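Why Is There a Striped Floor in the Bottom of That Tray?
A Closer Look at boring things, for readers who are stuck indoors

By Hedvika Trnka

Go and find a plastic tray. Any tray will do: the one under the dish rack, the one holding your markers, the one an adult bought to get organized and then filled with batteries and string. I'll wait.

Now look at the bottom. Some trays are as smooth as a window. Plenty of others are covered in thin raised lines, row after row, all running the same way. Those lines are called ridges, and somebody was paid to put them there. This page is about why.

Thin things are floppy

Take a sheet of paper and hold it out flat by one short edge. It droops. Paper is lazy.

Now fold the same sheet back and forth like a fan, then open it partway so it makes a row of little hills and valleys. Hold it out by one end, so the folds point away from you. It sticks straight out and looks pleased with itself. You didn't add any paper. You changed its shape, and now it would have to squash and stretch along the tops and bottoms of all those hills before it could bend.

Engineers call a shape like that corrugated. You can say it "KOR-uh-gay-ted," and if you say it at dinner someone will think you are very clever. Cardboard boxes have a wavy layer hidden inside. Some metal roofs are wavy all over. Ridges on a plastic tray can do a smaller version of the same job, though very fine ones don't add much strength. Those are mostly there for the other reasons, which we are getting to.

Things slide, and ridges get in the way

Put a marble on a smooth plate and tip the plate. You will soon be looking for a marble.

Put a marble on a ridged tray and tip it across the lines, and it has to bump over every one. If you tip the tray along the lines, the marble gets its own private bowling lane and leaves even faster. Ridges only help in one direction. My brother Silvan did not believe this and now owns one less marble.

Long thin things are more interesting. A pencil lying the same way as the ridges can settle in beside them. A pencil lying across the ridges rests on the tops and touches the tray only in a row of tiny spots, with air in between.

Air is useful

Think about a wet spoon. If you put it on a smooth surface, the water gets trapped underneath and stays there being wet. If you put it on ridges, the water can run down into the valleys, and air can get in under the spoon.

The same gaps make flat things easier to pick up. Try getting a playing card off a smooth table with short fingernails. You can be there until December.

Why ridges look so fancy in see-through plastic

Light bounces off a flat shiny surface in one neat direction, like a ball off a wall. A ridged surface has hundreds of little slopes, all facing slightly different ways, so the light goes off in different directions and you see stripes. If the plastic is see-through, some light goes into it and gets bent on the way. A curved corner or wall bends it even more. That's how a plain gray tray can end up with patches that look like a puddle.

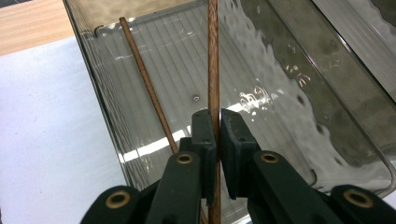
Two wooden sticks and a smoky gray tray. The fine lines run the length of the floor, and the white band is reflected light.

Try it yourself

You need: 2 sheets of paper, some pennies, and two books the same height.

1. Stand the books up with a gap between them a little shorter than your paper.
2. Lay one sheet flat across the gap like a bridge.
3. Add pennies, one at a time, until the bridge gives up. Write down your number.
4. Fold the other sheet like a fan, with each fold as wide as your finger. The folds should run from one book to the other.
5. Do the penny part again.

When I tried it, the flat bridge held 3 pennies. The folded one held 100, and I had to borrow most of them. At 106 it fell over sideways and the pennies went under the stove, where they still live.

If your folded bridge spreads out and goes flat, put a strip of tape across each end. If your bridge holds more than mine, I don't want to hear about it.

Words to keep

Ridge: a long, narrow raised line.
Corrugated: shaped into rows of ridges and grooves.
Translucent: lets light through, but not as clearly as a window.
Glare: bright reflected light that makes it hard to see what's under it.

Next time: why the lids never fit.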